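Drandeo parallel gripper kit, six months on a bench arm

17 February

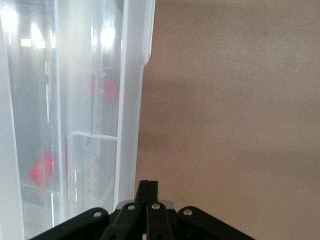 Fingers closed, next to the bin. Red parts inside.

Quick one, I have a print running and about an hour. People on the build log kept asking if the Drandeo kit is worth it for a home arm so I'm putting everything in one place and then I can just link to it.

Background. The arm is a Ragnarsson kit, the older one with the belt shoulder, bolted to my bench since August. I use it to pull red printed parts out of a plastic bin and sort them. That's the whole project. The gripper that came with the arm was a two-servo claw and it was terrible, so I bought the Drandeo. Paid full price, own money.

What you get

Bag of black linkage arms, two fingers, a light gray housing, one servo, screws, a cable that is too short. Bearings are pressed in already. Instructions are a folded sheet with drawings and almost no words. Step 6 has the inner arms drawn the wrong way up. Put them in like the drawing and the fingers will cross instead of closing. I lost an evening to that. Hole spacing tells you which way is up, the wider pair goes toward the housing.

Build took me one evening plus the lost one. Tools needed: small hex driver, tweezers, thread lock if you have it (not included, should be). The pivot screws want to be tight enough that there's no wobble and loose enough that the arm drops under its own weight. Took me four tries to find that. Do all the pivots before you mount the servo horn, you can't feel anything once the servo is fighting you.

The good

Fingers stay parallel all the way through the travel. Old claw used to pinch at the tips and shoot the part across the garage. This one closes flat. With the fingers shut there's only a thin line between them, and it has stayed that way.

Squared-off tips are great for bins. You can slide one finger down between the wall and a part that's leaning on it. Couldn't do that with the claw at all.

Weight is OK. Shoulder doesn't sag any more than before.

The servo is quiet. I run this in the evening with people asleep on the other side of the wall and no complaints so far.

The bad

Width. The outer arms fan out when it's closed and they stick out a lot farther than the fingers do. So the fingers fit down beside the bin rim fine, and then the plate on the left is the thing that hits. I measured the fingers when I was planning my paths and not the plates, dumb. If you're working in and out of a container, measure the WHOLE gripper at its widest and give yourself another 10 mm on top. Mement's simulator model of this gripper only has the fingers and housing, no plates, so it will happily tell you a path is clear when it isnt.

Bare fingers are slick. Smooth plastic on smooth printed parts, no grip to speak of. I've tried heat shrink (slides off), bike tube glued on (good, ugly, lasts a month) and the Horkenel stick-on pads (best, but they add thickness so you have to rezero the close position). Drandeo should put a pair of pads in the bag.

Cable. Too short for any arm with a wrist that rotates. I spliced mine. Buy an extension when you order.

Pivot screws back out. Without thread lock the two outer ones were loose after the first weekend. With thread lock, nothing has moved. Put a paint pen mark across each head so you can check quick.

Numbers

I ran 100 picks in a row with the Horkenel pads on, same parts, same bin, lights on. 961 seconds start to finish, which is slow, but that's my arm and my code and not the gripper. 47 picks of the same run with bare fingers before I gave up and hit stop, too many drops to bother finishing. So, pads.

I didn't do a proper load test. The parts I pick are tiny. If you want to lift a full soda can look at someone else's review.

About bins

Not really the gripper but I get asked. Frosted plastic is handy for me standing there, I can see the red through the side and know if there's anything left. For a wrist camera it's a pain. The overhead lights make bright blotches on the plastic up near the top, and a part behind the wall comes through pinkish and soft. My color threshold was picking those up as real targets and sending the fingers at the outside of the bin. Twice. Second time it knocked the bin off the bench.

Fix was two things. Tighter saturation limit so the washed-out ones drop out — that got most of them, although a part leaning right against the plastic still looks pretty red. Then a mask so it ignores anything on the wrong side of the rim. The rim is nice and bright compared to the wall behind so it's an easy edge to find. Ledges and ribs in the plastic will also give you false edges, so don't go for the first vertical line you get. Go for the thick one.

If I was starting over I'd get a solid bin. I have a stack of these so I'm using these.

Support

Emailed Drandeo about step 6. Got an answer in two days, they knew about it, sent a corrected sheet. Fine. The sheet in the bag is still the old one though according to a guy who ordered last month. Spare linkage arms are sold one at a time, good, I snapped one in the bin-off-the-bench thing and it came fast.

Should you get it

If you have a stock claw, yes. Big step up. If you need to reach into narrow stuff, no, the plates will drive you nuts, look for something with a straight slide. Price is fair if you count the servo. Add pads, thread lock and the cable extension and it's a bit less fair.

Four out of five. Would be four and a half with a decent cable.

Will add the saturation values when I find the notebook — they're for my lights anyway so dont expect them to work on yours.

Posted 17th February by the bench log

Recent posts
Splicing servo cable without a crimper
Ragnarsson belt shoulder: one year of slop
Horkenel pads vs bike tube
Moving my paths out of Mement
Bin sorting, part 3: still dropping them

Contact | Copyright the bench log, text and photos | Back to top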